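Bimska: a word list of kitchen and garden talk

README, July 2023

Bimska is a plain text collection of everyday words and sayings that people use at home for food, plants, weather and chores. It started as a shared notebook, and it grew because people kept remembering one more thing their grandmother used to call the heel of the bread! There are 32 topic files now, and I still get a kick out of opening any of them.

What's inside

Each topic has its own file, named after the topic in lower case (bread, weeds, drizzle, leftovers and so on). One line is one entry. The word comes first, then a tab, then what it means, then another tab and the region if the person who sent it in knew it. Plenty of them didn't, and those lines have a dash in the last spot. Please leave the dash alone when you edit, or the sorting script will put the line in the wrong place.

The leftovers file is my favorite by a mile. I had no idea there were so many names for a supper made from whatever is in the fridge, and people get wonderfully heated over which one is right (we keep them all).

Spelling

We write words the way the sender wrote them. If two spellings come in for the same word, both stay, on separate lines, with "see also" pointing from one to the other. The old notebook, which we called Stubbs, used a slash for this. You may still run into a few slashes in the weather files. Send them in when you spot them!
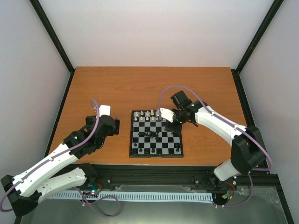
Can I add a word that only my own family uses?

Family words are very welcome. Put "home" in the region spot, and add a short note on where the word came from if you know the story.

How to send words in

Copy the file called blank, fill in as many lines as you like, and mail it to the list or open a change request. Short batches get looked at sooner, but a long one is a treat, so don't hold back. Ataahua Sutcliffe reads every batch and has a great ear for words that are hiding in the wrong topic. She moved "dew lamp" out of kitchen and into garden, where it had clearly wanted to be all along.

Tools

Nonum is the small script that sorts the files and strips out stray numbers from pasted lists. Run it from the main folder. Stultix checks for lines with a missing tab and prints them with the file name. It takes nearly 5 seconds on my old laptop, so give it a moment before you decide it has hung.

Known gaps

The drinks file is thin. So is anything to do with the sea, and I would love more from people who grew up near it. Two topics, mending and candle making, have words but hardly any regions. Some meanings are also too short to be much use to a learner ("a sort of bun" could be a lot of things), and longer ones are welcome.

Using the list

Take it for lessons, games, stories, crosswords, whatever you like. Mention Bimska by name if you print it. The next round of sorting is in September, and batches that reach the list before then will go in with it.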